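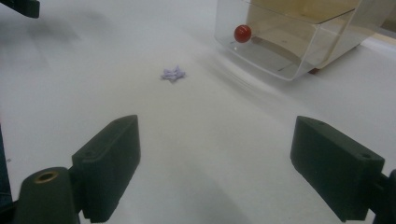

Werkberg, December 24, 2021 – Hilel, the maker of surface coatings for furniture and fitted joinery, has completed testing of Drullholm, a matt white finish for desks, counters and worktops. The product will be supplied from the Werkberg plant to joinery firms and furniture makers. Matt white is a difficult colour to judge on a small sample card, as a broad white tabletop in even light can still read as soft grey on one side and paler on the other. For this reason the finish was assessed on full-size tops as well as on cards, and under both daylight and indoor lamps.

Drullholm is a water-based, two-part coating. It is applied by spray in 2 coats, with light sanding between them. The mixed product should be used within the working day and should not be thinned by the user. Tops may be stacked with spacers once the second coat has hardened fully.

A total of 734 test panels were prepared for the programme. Of these, 451 were used for resistance to household liquids, including tea, red wine, vinegar and cooking oil. The remaining panels were used for rubbing, scratching and light ageing. Panels were graded by eye against an untreated reference and then measured for gloss at three points.

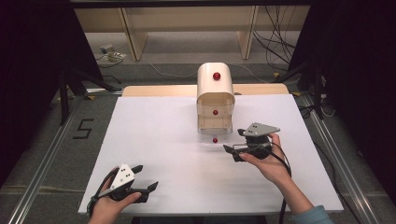
White board on a light wooden table, with three red balls and a cream arch-topped container.

The results show that the finish keeps its low gloss after repeated wiping with a damp cloth. Dry rubbing with a coarse pad does raise the gloss slightly, and the care sheet advises against it. Red wine left overnight produced a faint mark on a small number of panels – these were all from one early batch, and the hardener ratio has been corrected.

Ouazzani, the company's distribution partner, will hold stock in 5-litre and 20-litre containers. The hardener is packed separately. Existing account holders may order under product code 298, and the technical data sheet and safety sheet are supplied with each first order.

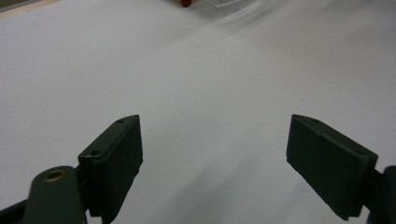
Smooth matt white surface, with a soft shadow across the lower middle.

Drullholm is intended for indoor use only. It is not approved for floors, for chopping surfaces or for areas in constant contact with water. Repairs can be made by local sanding and a single fresh coat, although a full recoat is advised where the damage crosses an edge.

Sample cards and coated boards can be requested from the Hilel technical desk in Werkberg. Requests should state the base material and the spray equipment in use.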